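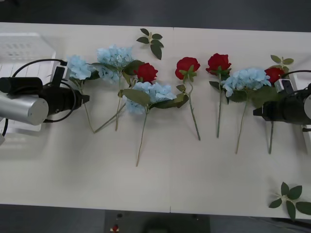 레오니 오아로 님은 지난번 글에 댓글로, 조화는 아무리 잘 꽂아도 결국 먼지 앉은 식당 장식처럼 보이지 않느냐고 물으셨어요. 줄기가 다 똑같은 각도로 서 있는 게 제일 싫다고도 하셨고요. 읽고 나서 한참 웃었습니다. 저희 집 현관에 있던 게 딱 그랬거든요 ㅎㅎ

그래서 금요일 저녁에 마음먹고 다시 했어요. 이번엔 하늘색 수국이랑 빨간 장미예요. 사실 저는 빨간색을 집에 잘 안 들이는 사람인데, 수국만 꽂으면 너무 얌전해서 좀 심심하더라고요. 옅은 하늘색 옆에 진한 빨강이 들어가니까 갑자기 생기가 도는 느낌! 남편은 어버이날 같다고 했지만 못 들은 걸로 했습니다.

저는 꽃을 바로 화병에 꽂지 않고 꼭 테이블에 먼저 눕혀 놔요. 꽃송이는 위쪽, 줄기는 아래쪽으로 쭉 늘어놓으면 어느 게 얼굴이 크고 어느 게 잎이 무성한지 한눈에 들어오거든요. 화병에 넣었다 뺐다 하다 보면 잎끼리 걸려서 성질만 나고요 (특히 수국 잎이요, 얘는 진짜 넓어요).

눕혀 놓은 다음에는 송이를 하나씩 손봐요. 상자에서 나온 수국은 보통 한쪽이 눌려 있어서 꽃잎을 손가락으로 살살 벌려 줘야 해요. 그래도 안 펴지면 드라이기 약한 바람을 멀리서 15초쯤, 아니 그냥 15초만 쐬어 주세요. 더 하면 안 돼요. 예전에 욕심내다가 꽃잎 가장자리가 쪼글쪼글해진 적이 있어서 하는 말이에요. 장미는 건드릴 게 별로 없고, 맨 바깥 꽃잎만 살짝 뒤로 젖혀 주면 훨씬 자연스러워요.

그리고 레오니 님이 말씀하신 그 각도 문제! 줄기 속에 철사가 든 조화라면 꽃 바로 밑 말고 줄기 중간쯤을 구부려 보세요. 꽃 밑을 꺾으면 고개 숙인 것처럼 되어서 영 기운이 없어 보여요. 저는 수국은 거의 곧게 두고 장미만 제각각 휘게 했어요. 길이도 똑같이 맞추지 않고 장미 하나는 5센티 정도 짧게 하고 싶었는데, 자르기 아까워서 끝을 접어 올렸어요. 불투명한 화병이면 티가 하나도 안 나요.

화병은 높이 26센티짜리 드루스토티코 크림색이에요. 원래는 블록섬에서 산 유리 화병에 꽂으려고 했는데 조화 줄기가 훤히 비치니까 바로 탄로가 나더라고요. 유리 화병은 5월에 작약 나오면 쓰려고 다시 찬장에 넣어 뒀어요.

꽂는 순서는 수국 먼저, 장미는 나중에요. 큰 송이로 둥그렇게 자리를 잡아 놓고 그 틈에 장미를 밀어 넣으면 되는데, 하나는 거의 잎에 파묻히게 넣는 걸 좋아해요. 다 앞으로 내밀고 있으면 단체 사진 같아서요.

먼지는 마른 화장 붓으로 털어요. 안 쓰는 블러셔 붓이 최고예요. 물티슈는 잎에는 괜찮은데 꽃잎에 쓰면 천이 일어나니까 조심하시고요.

지금은 현관 신발장 위에 올려놨는데, 문 열 때마다 장미 하나가 제 소매에 걸려서 주말에 거실로 옮길까 해요. 레오니 님, 옮기고 나면 댓글로 알려 드릴게요!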